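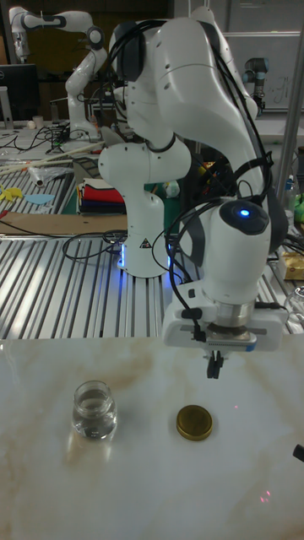
Kinaesthetic teaching and teleoperation are the two ways we will record demonstrations in this part of the course. In kinaesthetic teaching you take hold of the arm and move it through the task yourself. In teleoperation you stay off the arm and drive it through an input device. Both give the same kind of record: a list of joint positions over time, the gripper opening, and the camera streams. The running task is the jar and its lid. At the start of an episode the jar stands open on the marble top and the gold lid lies flat to one side of it, with the gripper above and its fingers slightly open. The rim of the lid is low against the table, so the height of the fingers at closing matters more than anything else you do in the first half of the demonstration.

Handout 2: Recording demonstrations
Course unit: Learning from demonstration
Issued 2019-03-10

Reading time: this handout replaces the printed sheet from last July. The folder layout has changed, so please do not work from the old one.

1. Before you record

Check that the arm is clear of the back bench and that its cables have enough slack to let the wrist turn. Set the arm to its home pose with the script, not by pushing it there. Open the Plutora logger and enter your group code. Leave the task name as it is.

Liquid in the jar should stay below the shoulders. If any gets on the table top, stop the arm before you wipe it up.

2. Moving the arm by hand

Hold the arm on the wrist housing and above the elbow. Do not pull on the gripper or the cables. In free-drive mode the controller carries the weight of the arm, but it does not know about your hand, and a sharp push will trip the force limit. When that happens the episode is lost and you start again from home.

Your own arm will be in the camera view. The learner may then pick up on your sleeve instead of the jar. For this reason hand-guided episodes are replayed once without a person in view, and the replay is what goes in the training set. Reset the objects to their starting places before each replay.

3. Driving the arm remotely

The Allia hand controller sends changes in position, so you can let go, shift your hand to a better spot and carry on. Keep the scale at the low setting until you have finished the practice episodes. Most people find depth hard to judge at first. Stand where you can see the gap between the fingers and the lid from the side.

There is no feel in the controller. You will not notice the lid pressing against the neck of the jar, so read the force trace on the screen while you lower it. El Khatib units in the second room use a different button order; the card taped to each one is correct.

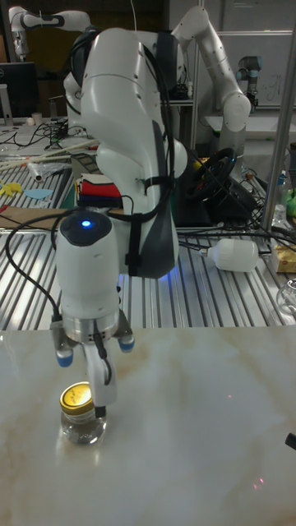
4 min read

4. The closed jar

Some episodes start with the lid already on. The jar then stands towards the left of the table top, and the long white finger attachment is brought down over it. Approach from directly above. With this attachment the tip is a long way from the flange, and a small tilt at the wrist becomes a large sideways error at the lid.

Load the matching tool file whenever the attachment is changed. If the tool file is wrong, the recorded joint positions are still good but the tip positions are not, and the Clerard export will reject the set.

5. What makes an episode usable

Each group records 40 episodes, split evenly between the two methods. An episode may run to 900 frames. Anything longer is cut by the logger and marked as failed.

Keep the following in mind:

Move at a steady speed. Long pauses teach the arm to pause.
Vary the starting place of the lid between episodes, but keep it within reach of the fingers.
If you miss the lid and recover, keep the episode and tag it "recovery".
If you knock the jar over, discard it.
Do not trim the start or the end by hand.

6. Handing in

Upload the whole folder, including failed episodes. Add a short note, one page at most, comparing the two methods on time per episode, smoothness of the path and how often you had to start again. Plot the tip height for one hand-guided and one remote episode on the same axes. Last year's best set had 59 recovery frames in a single episode, and it was one of the more useful ones for training.

Reading for next time: chapter 4 of the course notes, up to the section on action chunking.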